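Flarnotik opens orders for Jarken, a kit for teaching a robot arm the way you'd teach a teenager to tidy up

WOLTON, 1 January 2026 – Happy New Year from all of us at Flarnotik! I run this little company, and I write our announcements myself, so you're getting this in my own words. From today you can order Jarken, our teaching kit for lightweight robot arms. It costs $2000, it fits in one carton, and it lets a person with no programming behind them show an arm how to do a household job.

There are two ways to do the showing. The first is by hand. You squeeze the grip, the joints go slack enough to move, and you walk the arm through the job with your own two hands while Jarken records where everything went. The second is by remote control, with a small leader arm that sits on your lap or on the kitchen counter. You move the little one and the big one copies it. I'm a by-hand person myself (I like to feel the weight of the thing), but most of the people who've tried both end up on the leader arm for anything near the floor, and my knees tell me they have a point.

Floor work is what we've spent most of our time on. When we started, everybody we talked to wanted to see an arm pick up a coloured block from a nice clean table. Fine, we can do that. But the jobs people asked for at home were shoes beside the sofa, a sock that's slid half under it, a dog toy, a cord that's been left lying where somebody will step on it. Those are hard! Fabric gives when you press on it. A grey cushion over a grey floor doesn't offer much of an edge to go by, and a gripper coming in at an angle can catch the upholstery before it gets anywhere near the thing you wanted.

So we do it the slow way, which is to show it again and again. Last year we took the prototype into 11 homes in and near Kinnear and asked the people who live there to be the teachers. They gave us 187 demonstrations we could use and a good number we couldn't, including a whole afternoon of mine where I'd left the recording switched off. We've since put a buzzer on it.

What we learned in those living rooms changed the kit quite a bit. People rush the start and dawdle at the end. They'll swing the arm over in a second and then hover, nudging the fingers this way and that, and an arm that learns from that will hover too. Jarken now lets you play back what you've just done and trim the dithering out before you save it. You can also throw a try away with the foot pedal, which got a bigger cheer than anything else we've added.

We also stopped telling people to be tidy. Our first instructions asked them to clear the area, and then the arm would get confused the minute a real room crept back in. Now we say leave the stuff where it is. Move it between tries if you feel like it. Do the job from the left, do it from the right, open the fingers wider than you think you need to, and shift the cushion if you've got one.

I should be plain about what the kit doesn't do. It won't make an arm stronger or longer. It won't teach a job in one go, and anything with glass in it I'd leave alone for now. The by-hand mode needs an arm whose joints can be moved freely, and older models may only work with the leader. There's a list of the arms we've tested on our order page, and we'd sooner you checked it before paying than wrote to us in a huff after. Please keep little kids and pets out of reach while you're recording, too. The arm will follow you wherever you take it, and it isn't looking out for anyone's tail.

In the carton you get the leader arm, the hand grip, the foot pedal, cables, and printed mounting brackets for two-finger grippers. Set-up takes 30 minutes if you read the booklet. The files for the brackets are free to download, so if you crack one you can print another in whatever colour you fancy.

Your recordings stay on your own computer unless you choose to send them to us. If you do share them we'll be thrilled, and we'll take a proper look, but it isn't a condition of anything.

First kits ship from our Wolton workshop in March. We're building them in small batches, and orders are filled in the order they come in. Schools and libraries can ask for a loan kit instead of buying, and we'd love to hear from makerspaces that want to run an evening with one. I'll happily bring a kit over if you're within driving distance and somebody puts the kettle on.

Reporters who'd like to have a go on the leader arm are very welcome at the workshop. No experience needed, and you'll be on your hands and knees a lot less than I was.
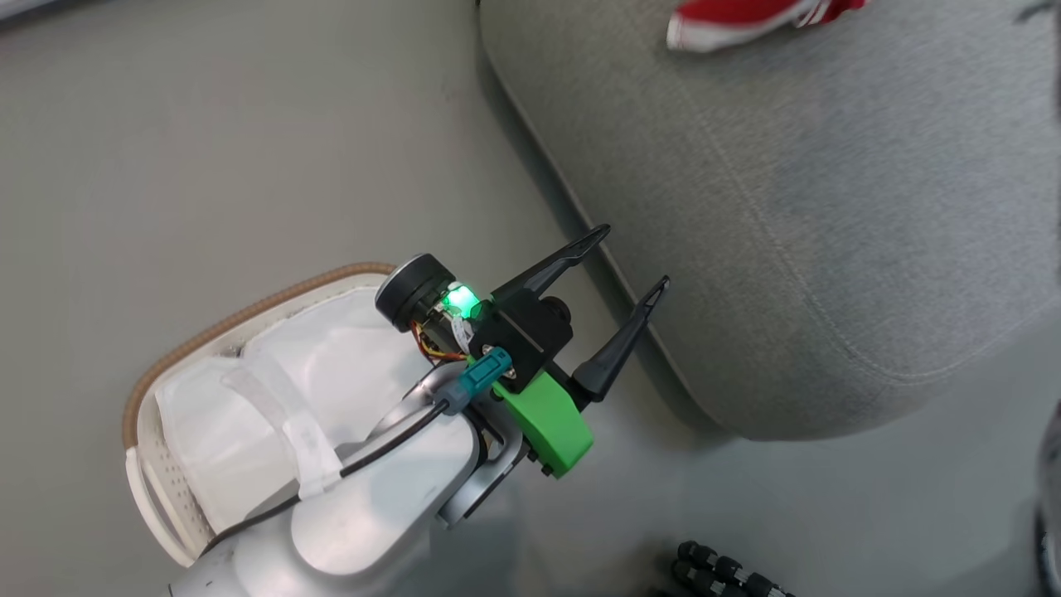
Filed under: Company News / Teaching by Demonstration

An arm down at floor level beside grey upholstery, with its two-finger gripper open and a bright green printed bracket behind it.

Flarnotik designs and builds teaching tools for small robot arms at its workshop in Wolton. Media requests, loan kits and workshop visits can be arranged through the contact form on our website. We answer everything ourselves, usually after supper.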